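16/10/2019 工作记录 折叠段 Otmont厂二楼

赶着写,回头再补。今天主要三件事:格子布的折叠程序、换班后几个人的活怎么排、Aguirre那边要的数。

先记早上的。到岗先开机,回零正常。Pralora的控制柜又报了一次通讯超时,重启后没再出现。上次也是刚开机那会儿报的,怀疑是柜子里那根网线,接头有点松,找电工看。没停线。

然后直接跑格子布。素色的这两周已经稳了,现在问题全在有花纹的料上。黑细线格子,底色浅米,视觉找边的时候老是把格线当成布边。特别是最上面一条横线,离真正的边太近,阈值调低了就抓线,调高了就什么都抓不到。Sota Oda说干脆不要找边,找角。试了,左下角能找到,右边那两个角不行,毛边一飘角就没了。

又试了把格线本身当参考用。想法是好的:格子是方的,线弯了多少就知道布皱了多少。但是线太细,布一起皱线就断成几截,拟合出来的东西乱七八糟。先放着,不删代码,分支名grid_try,别人别动。

参数记一下,免得又忘:
夹持压力 6,没改
抓取后停顿加长了一档,布不那么甩了
放布速度降到 90,单位看面板,不是百分比!!上次就是有人看错了
曝光没动

速度降下来以后底下那条折边明显直。不过节拍就慢了,Aguirre肯定要问。我的意见:慢就慢,折歪了后面还得人重折,算总账不划算。

下午讲讲人的事。

Esperanza Kasprzak原来在折叠台干,手折,全组最快。现在她的岗位改成“看台”,就是放料、核对、处理机器折不好的。名义上轻松了,她自己说不是那么回事。她原话大概是:以前一天下来是胳膊累,现在是眼睛累,还有就是等得心烦。机器动的时候手不能伸进去,停了又要马上判断是放行还是重来,一会儿一次。手折的时候她有自己的节奏,想快就快,想歇口气就歇口气,现在节奏是机器给的。

这个我之前没往心里去。我们开会讲的都是节拍、良率,没有一栏叫“等”。

她还提了几条,都很具体,抄下来:

一,桌上的基准线要能看见。投影那个线太淡,顶灯一开就没了。贴胶带最好,土办法但是管用。已经贴了。

二,重来的按钮放得太远,要转身。转一次没事,一天转下来腰受不了。

三,机器判“合格”的她有时候不认,但是系统里没有地方让她写为什么。只能按个红的,原因默认“其他”。报表出来全是“其他”,然后上面就来问怎么这么多“其他”。

第三条我觉得最要紧。她一眼能看出来的东西,比如布有一点斜纹方向的拉伸,程序根本不知道有这回事。她按了红的,我们这边只看到一个误判率,还以为是操作的问题。等于她的经验进来了又被我们扔掉。要改。

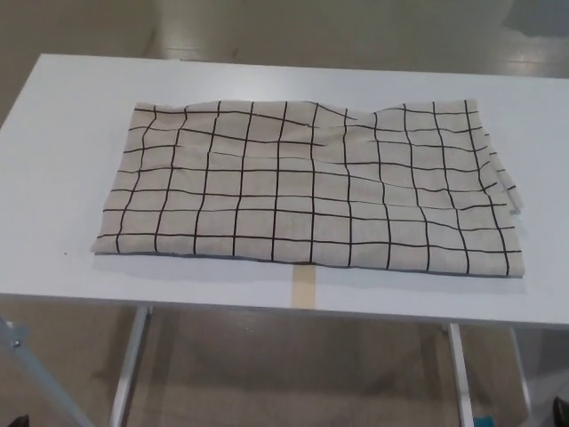
全文字数:约2300字 | 预计阅读:6分钟

格子布平摊在台上,右边那条毛边就是我上面讲的麻烦,中段有一小片翘起来,散的。上边靠右还凹下去一点,起了个褶,格线到那里也跟着弯。下边折线倒是挺直的,左下角圆一点,能接受。胶带贴在布下边到桌沿这段,比桌子正中偏左。Sota看了问要不要挪到正中,我说先别挪,标定是按现在这个位置做的,挪了又要从头来一遍。真要挪就等一月停线检修一起弄。

右边毛边怎么处理,讨论了半天,几种说法:

Sota:裁切那边先锁边再送过来。好处是我们什么都不用改。坏处是裁切要多一道工,他们人手本来就紧,等于把我们的麻烦推给隔壁。

我:视觉里把右边缘做个平滑,翘出来的当噪声去掉。可以做,但是真有大块布翘出来的时候也会被去掉,那就漏检了。

Esperanza:放料的时候用手抹一下。她示范了,手掌从中间往右带一下,毛边就服帖了。两秒钟的事。

她这个办法当然最好使。但是我有点别扭,我们上这套东西,说是要把人从重复动作里解放出来,结果又给她加了一个重复动作,还是专门伺候机器的。她倒无所谓,说反正手闲着。我还是想在软件里解决,至少别把“抹一下”写进作业指导书变成规定。写进去了以后就没人会去改软件了,这种事见过。

先这样定:本周试产她愿意抹就抹,抹没抹在本子上打个勾,我这边同时跑平滑的版本,两边对着看。勾不算考核。这句话我会当面再跟班长说一遍,之前打勾的表最后都变成了考核表,大家有意见不是没道理。

试产量:格子布 30 块。素色不进这一批,混在一起看不出问题。

培训的事。Avix的人来讲过一次,讲得太快,全是界面,这个按钮干嘛那个按钮干嘛。听完了还是不知道机器为什么停。我觉得应该反过来,先讲它怎么看布的,看到什么会犹豫,看到什么会判错,按钮最后十分钟讲就够了。知道它为什么抓错线,人就不会慌,也不会老觉得是自己放歪了。Esperanza有一阵子就是这么想的,每次报错她都重新放一遍料,放得比谁都正,还是报错。其实是阈值的问题,跟她一点关系没有。这个我应该早点跟她讲,是我的疏忽。

下次培训想让她来讲一半。问了,她没答应也没拒绝,说要讲可以,不要做那个幻灯片。行,不做。

还有一个排班的问题没解决。看台的岗现在 2 个人轮,中间吃饭没有人顶,机器就停着。上面的意思是吃饭的时候机器可以自己跑,没人看也行。我不同意,现在这个良率没人看不行,格子布更不行。而且没人看的时候折坏的堆在那,回来的人要一口气返工,饭等于白吃。先按停机算,停机时间如实报,不要往“换料”里面塞。

工资那块不归我管,但是有人问了我三次了:折叠台原来有计件,看台怎么算。我答不上来。这个必须有人出来讲清楚,拖着不讲大家就自己猜,越猜越难听。写给Otmont办公室的邮件里加一段。

给Aguirre的数,先不给单独的节拍,要给就连返工时间一块给。单看机器那一段很好看,没意义。邮件草稿在共享盘,Sota帮我看一遍措辞,我写得有点冲。

待办:
- 红按钮移到左手边,线够长,不用另外走线(找电工的时候一起说)
- 原因选项加几个:毛边、拉伸、格线对不齐、表面有皱。名字让Esperanza来起,她们怎么叫就怎么写
- 平滑版本今晚跑离线数据,结果贴群里
- 网线接头
- 胶带边角会卷,多备一卷放抽屉。别用透明的,看不清
- 放布速度那个单位,面板旁边贴条子写清楚
- 跟班长讲打勾不考核
- 计件的事,邮件

补一条,差点忘了:收工前换了个抓取点,往里收了一点,避开毛边。抓是抓得稳了,但是布边会往下垂,放下去的时候先碰桌面,容易窝一下。没来得及多试。Sota觉得可以放布前先轻轻抖一下,我觉得抖会更糟,格子布轻。各试一轮再吵。

Esperanza走之前在本子上写了一句“下午灯反光,布上边看不清”。桌面白的,顶灯一照远处那半边是有点反光。在她的位置站着看跟在屏幕上看不是一回事,我去站了一会儿,确实晃眼。问问能不能给灯加个罩子,或者台面换哑一点的垫子。换垫子的话胶带、标定又得重来,先问灯。

离线数据在跑了,进度条走得很慢,我先去吃饭。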